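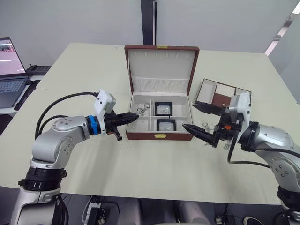
Jewelry box morning at the Casley hall

2018-04-14

I went down to the Casley hall this morning meaning to stay for ten minutes and buy a scone, and I came home after lunch with a headful of clasps and chains and a strong urge to empty my dresser drawer. The spring tidy-up sessions are back, everybody! The first one was all about jewelry, and if you missed it there is another chance in October.

For anyone new in town, these sessions started with kitchen drawers and went on to sewing baskets, and they have always been run by Florence Ross, who used to have the little repair counter on the main street. You bring a muddle, you borrow a bit of table, and Florence tells you kindly what to do about it. She brought a brown leather box for us to practice on, the kind that opens up with a cream lining and a gathered pocket inside the lid, and a smaller leather case to go with it. I have wanted one like that since I was nine years old.

Her first rule was to take things out before you put anything in, and that includes the pieces you think are already in the right place. I always skip that part. I just push things to one side and drop the new ones on top (which is how I ended up with a knot of three necklaces that I have been carrying around since my sister's wedding). Florence had that knot apart with two pins and a drop of baby oil while she was telling somebody else about earring backs. I had been ready to pay to have it done!

Chains come next. She likes one chain to a compartment if you can spare the room, fastened shut before it goes in, and laid down loosely. If you have more chains than compartments, a drinking straw does the trick - thread one end through, do up the clasp, and it can't wrap itself around its neighbors. I tried it at home with a paper straw and it worked fine, though you have to snip the straw down for a bracelet.

Small pieces go on the little pads. The box has two square ones with black edges on the right-hand side, and Florence says that's where your everyday things belong, so you can pick them up half asleep without digging. The pocket in the lid she keeps for flat things, and she was quite firm about no brooches in there, as the pins go straight through the fabric. The smaller case is for travel. She packs hers the night before a trip and then takes one thing back out.

There was a lively side discussion about polish. Mélanie Girard had driven over from Skistorside with a bag of her grandmother's things, including a silver locket with 1923 engraved on the back, and she wanted it bright and shiny. Half the room said yes and the other half gasped. Florence's answer was a soft dry cloth and some patience, and to leave the dark bits in the engraving alone, as they are what make the numbers readable. Mélanie went off in a corner with a cloth and came back very pleased with herself. She also had a thimble that her family swears is from 1831, but I couldn't find a date on it and I did look.

A few practical things people asked me on the way out. Tarnish strips are worth having, and you can get them at Sandhu on the corner - they're next to the shoelaces, so ask if you can't see them. Leather boxes don't like a sunny windowsill. And if the lining smells musty, leave the lid up in a dry room for a couple of days before you try anything fancier. I would have gone straight for a spray, so I'm glad I asked.

Entry was by donation and the tin made it to 50 dollars, all of it going toward the new hall roof. The roof fund needs 3000 altogether, so there's a way to go yet, but the scones did well too and that money hadn't been added in when I left.

The October session will be in the same room, and Florence is thinking of doing buttons and hatpins along with more jewelry for the people who couldn't get a seat. Bring your own cloth, and a saucer or something with a rim for the tiny bits. I'm still missing one earring back, so if it turned up in your bag, please leave it at the library desk for me.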